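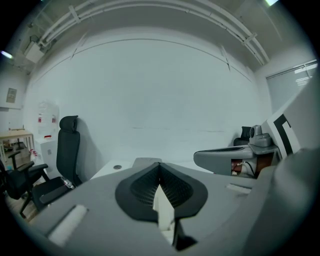
**Who runs the Sowah Language School?**

Two of us, mostly. I'm Etenesh Kassa, I teach the Amharic classes and answer the phone, and Tobias Whitfield teaches German and does the timetable (in pencil, and please don't ask him to switch to a spreadsheet, I've tried).

We started out above the bakery in Rultthorpe with one evening class and a whiteboard that wouldn't wipe clean. I'd been teaching my neighbor's kids at my kitchen table for a couple of years by then, and their mother kept telling me she wanted to learn too, and then her sister did, and I ran out of chairs! Tobias came along as a student. He was terrible at the verbs and wonderful at explaining them to everybody else, so I asked him to teach something of his own.

These days we're at 155 Brurnomcombe Road, second floor, buzzer on the left. Classes have 12 people at most. I like to hear every person speak every single evening, and that gets hard once the room fills up.

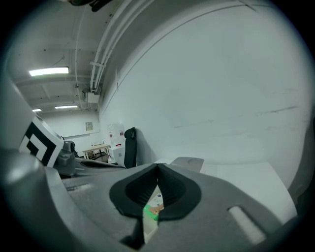
We don't do grades or certificates. If you need one for a job or a visa, call me and I'll tell you which exam to book and help you get ready for it. What we do a lot of is talking: ordering lunch, arguing about the bus, telling your grandmother why you didn't call. Beginners always worry they'll have to stand up in front of everyone. You won't, we sit in a circle and most nights there's tea.

New beginner groups start in June and again in the fall. You can come to one evening for free before you sign up, and you don't need to buy the book until you've decided to stay. Tobias has a shelf of used copies, some with very funny notes in the margins.

Call and ask for Etenesh, or just come up the stairs a little before class. The door sticks, so give it a good push.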